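Ticket 2106
Product: Brivley push broom and dustpan set
Category: Floor care / pickup problem
Status: Closed

Customer's report

I bought the broom and dustpan set in October for a room with a marble tile floor. The broom is fine on crumbs. The trouble is with everything else. Dust leaves a line at the front edge of the pan, and if I back the pan up and sweep again I get a thinner line, and so on. Bigger bits are worse. A bottle cap or a small bottle rolls along the lip and goes off to the side. Is the pan warped, or am I doing it wrong?

The room is used for sewing and storage, so what ends up on the floor is mixed: tissues, small boxes, scraps of paper, bits of wood. I would like to do it in one pass.

Reply 1, Prutavstead support desk

Thank you for the details. Please check the pan first. Put it on the floor with nothing in it and press lightly on the handle. Slide a sheet of printer paper toward the front edge. If the paper goes under in the middle but not at the corners, the lip is bowed and we will replace the pan. Please also tell us which way you push the broom, and whether the floor has been waxed or sealed.

Customer's reply

Paper test done at 3 different spots. It stops at the lip all the way across, so I guess the pan is straight. The floor is not waxed. I push the broom away from me and then go around with the pan. I usually start by the sewing table and work out to the middle, and then whatever I collected sits there while I get the bin.
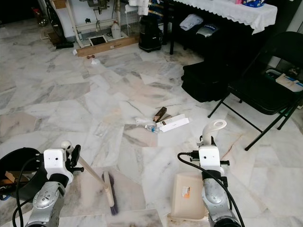
I should add that the tile has grout lines, and the dust line is always worst when the pan happens to be sitting across one.

Reply 2, Prutavstead support desk

The grout lines explain the dust. Set the front edge of the pan in the middle of a tile, with no joint under it, and bring the pile to it. For the larger items:

Pick up bottles and boxes by hand first and drop them in the bin. The pan lip is made for dust and light litter.
Hold the pan still and sweep toward it in short strokes. Tip the handle up slightly so the lip presses down.
Tissues can go last. They drag dust along with them.
For the final line, use a damp paper towel.

If the bristles are bent to one side, stand the broom with the head up overnight.

Customer's reply

Tried it this evening. Dust line is gone with the pan in the middle of a tile – the paper towel got the rest. Wood pieces and boxes I now pick up first. The bottle still rolls if I forget. Bristles are straight. You can close this.

Closing note

No fault found with pan or broom. No replacement sent. Grout line advice passed on for the care sheet, item 1251.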